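Keep a proper bin in the bedroom

Most houses I know have one good bin, and it lives in the kitchen. The bathroom gets a small one with a lid. The bedroom gets nothing, or a wicker basket too pretty to put anything in. I think this is a mistake, and that a plain bin with a liner does more for a bedroom than new storage ever will.

I came to this view in October, when we moved to a smaller flat in Jillton. The bedroom had to take the bed, a nightstand and a table for sorting and folding. I priced a set of drawers from Stosto at £629 and nearly bought it. Then I went through what the drawers were meant to hold. A good part of it was single socks, worn cloths, dried-up pens and packaging. None of it needed a drawer. It needed throwing out, and the kitchen was too far away for that to happen.

A table with a bin at its side changes the job. You pick a thing up, look at it once and decide.

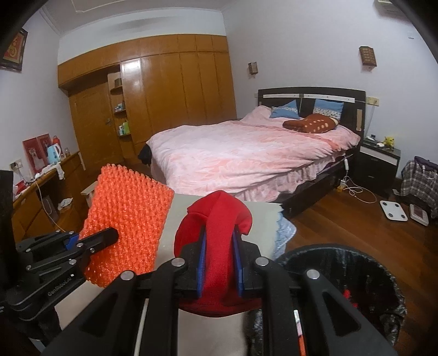 Fathima Debnath wrote in after my last column to say that a bin within reach makes people careless, and that half of what goes into hers at home could have been washed, mended or cut up for dusters. She would sooner see a rag bag by the bed and make everyone walk to the kitchen with real rubbish.

I take the point about rags. An old cloth has years left in it, and a scrubber that is past washing plates can still do a drain or a plant pot. But I don't believe the walk saves anything. In our last place the things that ought to have gone to the kitchen went under the bed, and they came out again grey with dust on moving day – six bags of them.

So have the rag bag as well, if you will use it. Hang it on the door. Keep the bin beside the table, line it, and fold the top of the bag well over the rim so it doesn't slip down. Empty it when you change the sheets.

I never did buy the drawers.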